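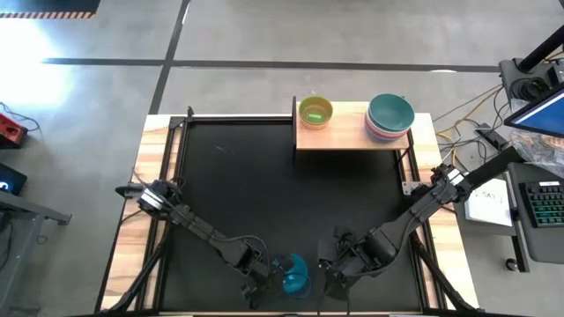 Open day at Tovisness, Grenham: shelves, bowls and worktables

2026-06-11
By Tomoyo Ueda
Filed under: Site visits / Storage and furniture

Tovisness opened its Grenham building to visitors for one afternoon. Registration was at the side entrance, and the walk-through took two hours with a break for tea. The handout gave a floor plan, a table of dimensions and a contact address for the furniture room. I went mainly for the furniture room, so the notes on the rest are short.

Arrival and layout

The building is a single-storey shed divided lengthwise. Timber comes in at the north end, goes through cutting and sanding, and reaches the furniture room last. The open day followed the same order. Groups were kept small enough to hear the guide over the extraction, which was left running at low speed.

The timber store holds boards flat on bearers with spacers between layers. Each stack carries a card with the delivery week and the last moisture reading. The reading is taken at both ends and in the middle, and a stack with too wide a spread between them stays in the store. Offcuts longer than a forearm are kept. Most of them become small platforms like the ones in the furniture room, and the guide said this was how that product began.

Sanding was not operating. The finishing bay was, and we watched a tabletop receive a second coat of clear oil from behind a glass partition. A test panel by the door had one half coated and the other left raw, for comparison of colour.

The furniture room

This took up the second half of the visit. The worktable I spent most time on is a pale, honey-coloured wood with visible grain and some lighter streaks running through the planks. A black mat covers most of the surface and leaves the wood showing as a border. The handout lists the top as 1275 mm by 780 mm.

The mat matters more than I expected. A dark ground makes small items easy to find, and it saves the timber from the constant lifting and setting down of dishes. It marks, though. There is a faint scuff towards the upper left. I asked whether scuffs come out and was told that light ones do with a damp cloth and deeper ones stay. Mats are replaced each August, when the building closes for maintenance.

The raised shelf stands near the far right corner, in the same pale wood as the table, on thin dark legs. It overhangs the upper part of the mat, so the area beneath it remains usable in principle. I have a similar platform at home over a kitchen bench and the space under mine has become permanent storage for lids. Here the mat was mostly bare, which is the condition I would like mine to be in.

Two groups of dishes share the shelf. On the left is a single bowl, yellow-green with a tan rim and an olive interior, with a small bright green item lying in the bottom. On the right is a stack with a wide teal-green bowl uppermost and rims in pink, red and lighter colours below it.

Notes on stacking

The arrangement is a good one to copy for a household shelf. The stack has one footprint however many bowls are in it, and the bowl in use gets the other half of the platform to itself. Access to the lower bowls is the obvious cost. To get at the red one, everything over it has to come off and go somewhere, and the only clear place is the mat.

Different rim colours help with this. With a plain white set I have to lift bowls to find the one I want. With a mixed set the edge alone identifies it, provided the stack is viewed from the side or from a slight angle. Directly from above the top bowl dominates.

The room's working rules for stacks were printed on a card, and I copied them down:

– Widest foot at the bottom where sizes differ.
– Nothing left in a bowl before it joins a stack.
– Keep the stack back from the front edge of the shelf by 30 mm.
– Lift with both hands under the foot, not by the rim.

The set-back figure prompted a question from another visitor, who wanted to know whether it applied to shelves with a lip. The answer was that it was written for flat-edged platforms and had not been revised.

On the legs: thin legs look light and take up little of the mat, but all the load comes down on small areas. Asked about denting, the guide said the platforms are fitted with pads as standard and that customers who remove them generally write in within the year. Replacement pads are sold in sets through Nigatu, the hardware shop on the Grenham main road, and by post.

Other items

A cabinet maker from Trarkus had a bench by the exit with drawer samples. The runners were smooth under load and slightly noisy when empty. I did not take measurements. The drawer fronts were finished on all six faces, and the sample with the unfinished back had cupped noticeably by comparison – a useful demonstration, and the only one of the afternoon that needed no talk to go with it.

Practical details

Parking is behind the building and the surface is gravel. The floor inside is level throughout, with one ramp between the timber store and cutting. Closed shoes are required and were checked at the door. Photography was allowed in the furniture room and restricted in the finishing bay. Tea was in the front office and there were not enough chairs. The handout can be requested by email, though the dimension table on its second page has the shelf height missing.

Comments (4)

plankside
Does the handout say what oil they use on the tabletops? Mine has gone yellow after one winter.

T. Ueda
It does not. The tin was decanted so I could not read a label either. I will ask when I write about the shelf height.

Marg in the hills
We keep bowls the same way, one out and the rest stacked. The set-back is sensible if you have a cat. Ours would treat 30 mm as an invitation.

r_dowel
Pads from Nigatu are fine but measure the leg first. I ordered the wrong size and they don't take returns on opened packs.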